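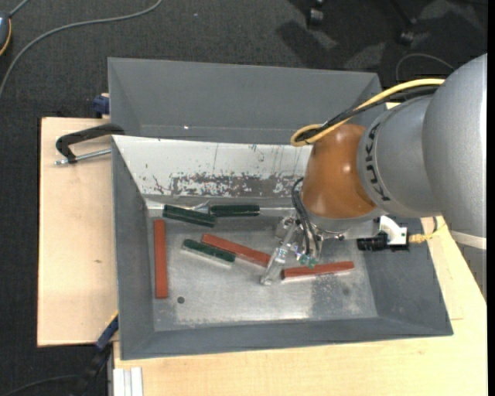
Braltby Bin-Picking Starter Kit

Bin, clamps, finger set, camera bracket and cable pack for a small arm

I've been putting these kits together for four years, and the page you're reading started as the email I kept sending to people who'd bought one and wanted to know how I run mine. So it's half sales page and half setup notes. Sorry if you only came for the price (it's $667, arm and camera not included, and yes, we ship the clamps in the same box now!).

What you get is a metal bin, a pair of Masex rim clamps with spares, a set of clear gripper fingers with the soft tips already on, the angled bracket for the camera, and the blocks. I like plain rectangular blocks for practice. They lie flat, they lean on the walls, they end up side by side with no room for a finger, and that's pretty much every problem you'll have with real parts later on.

Setting up the bin

Clamp it. Please. I ran mine loose for a whole November and spent most of that month teaching the same positions over and over, since every hard bump moved the bin a hair. Put the clamps on the rim, snug them by hand, push the bin against your stop, then tighten. If you crank them down first you'll just be fighting the bin. Rhea Galang, who does our phone support, likes a strip of something soft under the jaw and I've come around to it.

Fingers

The fingers are long so they can get down to the floor without the rest of the gripper hitting a wall. The downside is that they flex. Set your floor height with the fingers closed, come down at the slowest speed your controller has, and stop when a sheet of paper just drags under the tips. Then back off 2 mm. I check this again every time I change a finger, and any time the arm has faulted out against the bin.

Tips wear before anything else does. Twenty minutes of sloppy picking will chew up a set that should've lasted you months, so if yours look ragged, go fix the approach angle before you order more from me. (I'll still sell them to you.)

Cables

Leave a loop at the wrist. A big, lazy one. Turn the last joint all the way one direction, then all the way back, by hand or at a crawl, and watch the loop the entire time. If it goes tight anywhere, give it more. I use Daher hook-and-loop straps and I keep zip ties away from anything that bends.

Camera

Bolt the bracket on, aim the camera, and redo your calibration after the bolts are tight, never before. Metal bins throw glare, mine included, and a scuffed floor can be as bad as a clean one. Try moving your light off to the side before you start messing with exposure. If you're still getting ghost parts, the Filby matte liner drops in and mostly takes care of it. Remember to reset your floor height afterward!

Questions we get

Will it fit my arm? Send us your flange drawing and Ulises Echeverría will check the hole pattern for you, normally by 4 in the afternoon the same day.

Can I paint the bin? Sure. It'll scratch. Mine has plenty of bare spots and it picks fine.

Are spare fingers sold singly? In pairs only, left and right. Swap both together so the wear stays even.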